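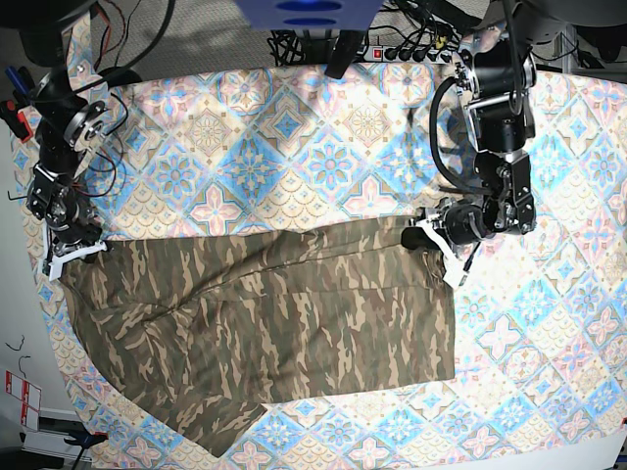
Second-hand clothes in Cliddale: who buys them and why?

Our project began with a simple question – do people our age really buy used clothes, or do they just say they do? We gave a survey to 79 pupils and spent a Saturday in December at Bravo, the big charity shop on the high street. It was brilliant fun, and we learned far more than we expected!

Price came first for most people, but lots of them also love the hunt. Old army styles, checked shirts and chunky knitwear were the favourites.

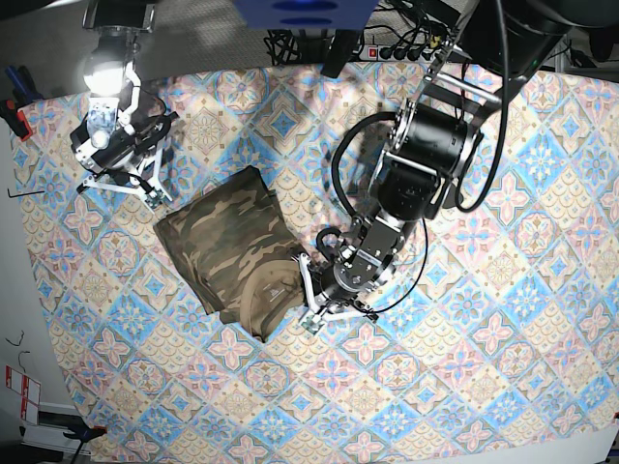 One shopper told us she hadn't bought a new coat since 2010, and that the older ones were cut better anyway. We heard the same thing at Stuveck, the smaller shop by the station, where coats sell within days.

Patterned clothes came up again and again in the survey. Many pupils said a busy print hides wear, so they feel safer buying it used.
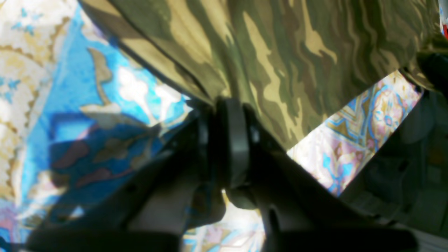 Camouflage fabric, close up.

Next we would like to compare colours. Our guess is that plain, pale things wait longest on the rail – we'd need a whole term to check it properly. 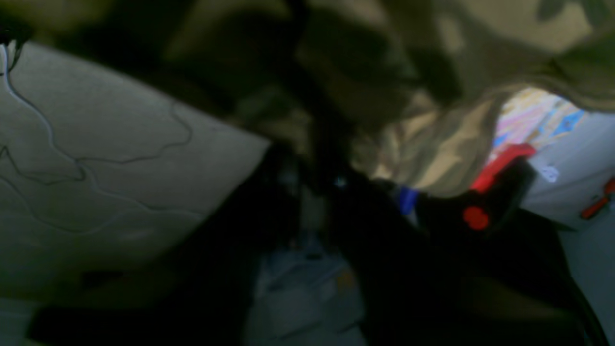 Dark lines on pale grey-green.

132 shares | 2 comments

Guest: Loved this! Did you try the Hakura market too?

Guest: Great work, my daughter filled in the survey.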